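**From:** Riku Hattori
**To:** house-systems list
**Date:** 23 July 2018
**Subject:** Re: Intermediate cusps at high latitude, and which setting to use

Hermine Pichler wrote:

> I have a client born well north of the Arctic Circle and the chart program gives me a warning and then equal houses. The same data in Kaveck produces a full set of Placidus cusps without complaint. Which one is wrong? I also notice that the Ascendant differs by 14 minutes of arc between the two, and I would like to settle that before the reading.
>
> Ardalan suggested it was a time zone problem. I have checked the zone twice.

Hermine,

There are two separate faults here and they should be kept apart.

The first is the house system. Placidus divides the semi-arc of each degree of the ecliptic into equal parts by time. Inside the polar circles some degrees never rise or never set, so they have no semi-arc to divide, and the cusps that depend on them can't be found. A program can stop, switch to another system, or fill the gap with a formula of its own. Your first program switches and tells you so. Kaveck, from what I can see in the version I have, fills the gap and prints the result in the same type as everything else. I wouldn't use those cusps. The Ascendant and Midheaven don't depend on the method of division and can still be calculated, though at these latitudes you should check which of the two crossing points each program has taken as the Ascendant.

The second is the difference of 14 minutes. A wrong zone would normally move the Ascendant a good deal further than that, so I agree with you that Ardalan's explanation doesn't fit. Compare the coordinates first. Kaveck's atlas often holds the centre of the district, and the other program may hold the town itself. Type the same latitude and longitude into both by hand and run them again. If a difference remains, look at whether one of them is set to geocentric latitude. That option is in the second tab under "Calculation" and it is easily left on.
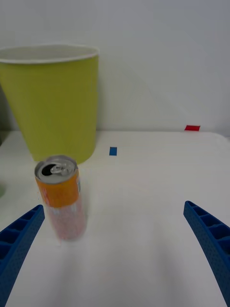 Can the planets still be read by house if Placidus has failed?

Use whole signs or equal houses from the Ascendant, state which on the chart, and keep to it for the transits and the return charts as well.

Porphyry will also give you cusps, as it only needs the two angles, but the quadrants may be very uneven and one house can swallow half the planets. Shahab Babaei prefers Koch for northern births. It fails in the same region for much the same reason, so it is no help with this one.

On the older question from Yanling Zheng: I have finished going through the Stola tables. They give cusps at intervals of one degree of latitude and stop short of the polar circle, with no note saying why. Interpolating between rows is fine in the lower part. Near the top the cusps move too quickly for a straight-line method and I would calculate directly. Page 30 has a misprint in the column for the eleventh house, where two rows have been swapped. I'll send a corrected copy of that page in September with the rest of my notes.

If you post the coordinates from both programs I can run them here.

Riku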